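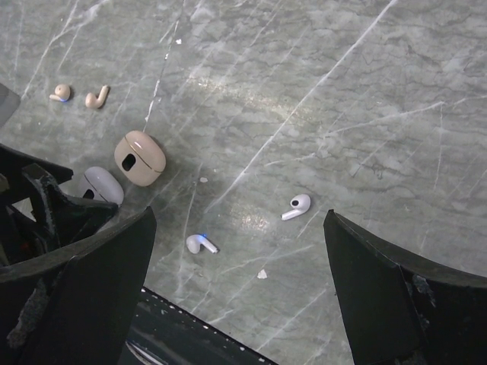 Ticket: Manell grasp policy, earbud sorting, success rate lower than reported
Opened: August 2024
Status: open

The retrained policy completes 55 of 100 trials on the sorting task. The April checkpoint did better on the same protocol. Failures are mostly at target selection - with two white stemmed earbuds and two beige ones out on the gray marble, the policy switches targets partway through the approach. The white one lying between the fingers should be the easy pick.

Tried so far: lowered the Istach action chunk from 9 steps. No change. Masked the veining in the wrist view. Fewer switches, but slower.

Next: rerun with the Cuven labels and log the target at every step.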